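Tablecloth for a rental dining table: cloth or wipe-clean?
Forum: Small Lets and Guest Rooms
Thread started August 12, 2021

mavis_l
We rent out the upstairs flat at Skurkia, mostly to couples, and I have reached the point in life where I have opinions about table coverings. The old oilcloth has to go. It has a burn in the shape of a kidney and it smells like a raincoat. My husband wants bare wood. I want something that looks like a person lives there. Budget is 30 per cloth and I'd need two. What do you all use?

Gruren_Taner
Bare wood. You will spend your changeover day ironing otherwise, and guests put hot pans on cloth with the confidence of people who don't own it.

sorkiat_r
Dark felt type cloth, going on two years. I bought mine in charcoal and it hides coffee and red wine. It does not hide flour, dust, or the cat. Mine lives folded in a drawer and the crease from the drawer never quite leaves. 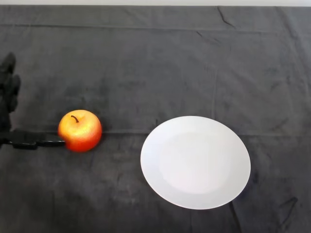 Washing, for anyone tempted
Cold, inside out, no softener. Hang it over a door. I tried the tumble dryer once and now own a charcoal placemat.

mavis_l
The crease would bother me. I know it shouldn't.

sorkiat_r
It bothers everyone for a week. Then you put a plate on it and get on with your life.

DebPath
Have to disagree with the dark cloth crowd. We had black at the Rojanasak house and every review mentioned lint. One woman gave us four stars and the other star went to lint. We switched to a plain cream cotton from Vokard, bleached it to death, and replaced it after 31 washes. Cheaper than my dignity.

Gruren_Taner
31 washes! You counted?

DebPath
I keep a spreadsheet. It also has the light bulbs.

Gruren_Taner
Of course it does. Still bare wood, by the way. Two coats of oil every June and a stack of cork mats.

vichien_j
Cork mats get stolen. I don't know who is out there stealing cork mats but I've bought them three times. For what it's worth, felt is fine if nobody under ten is staying. Glitter glue is forever.

mavis_l
No kids allowed, the stairs are a lawsuit. I'm leaning toward one dark, one cream, and letting my husband think he was consulted.

DebPath
Cream for summer. Let me know when you want the spreadsheet.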